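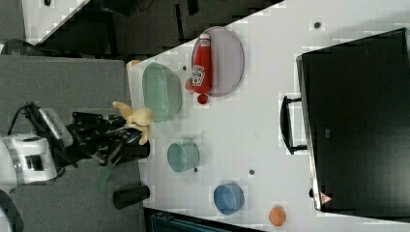

Cable trouble, and how to have less of it

The fault log for our arm now stands at 2,530 entries, and 1,779 of them say "joint stalled". For weeks we took that at its word. We checked joints and greased what could be greased. Yu-na Chae took a cover off, looked inside with great seriousness and put it back on. The joints were fine. The gripper cable was catching on things, and the arm was doing what any of us would do with a sleeve caught on a door handle: pulling harder.

Some tips from the Hellthorpe workshop, learned the slow way.

Run the whole routine at crawling speed before you clear the table for anything else. Watch the cable and ignore the gripper. The gripper is much more interesting, so this takes discipline.

Put anything with a handle where the cable won't reach it. Handles are hooks with better manners.

Don't tape a cable flat to the arm. We did, and the tape held beautifully while the plug came out. Use a soft strap, done up loosely enough to let the cable slide.

Keep your hands off until the power to the arm is cut. A stalled arm is still pushing, and when the snag gives way it will carry on to wherever it was going, through your knuckles if need be.
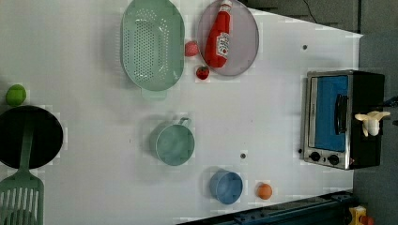

Can I just pull the cable free if the arm has stopped moving?

Press the stop button first, check that the motors are off, and hold up any part that could sag before you touch the cable. Then lift it off whatever it has caught on. Don't tug.

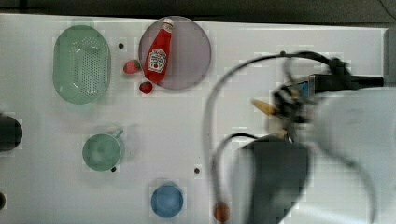 Slack is the hard part. With too little, the plug gets yanked at full stretch; with too much, you have a lasso. Bujar Radonjić wanted an extra 60 cm "to be safe" and was talked down. Even so, look at the loop going out over the middle of the table from the gripper, and then at the mug with its small handle. A low pass there is exactly the sort of thing I'd try at crawling speed first. Move the mug if in doubt, as it has no opinion.

Check the strap and the plug whenever you change the gripper, and write down which way the cable was routed. Ours went back on the wrong side once — the log for that afternoon is long and repetitive.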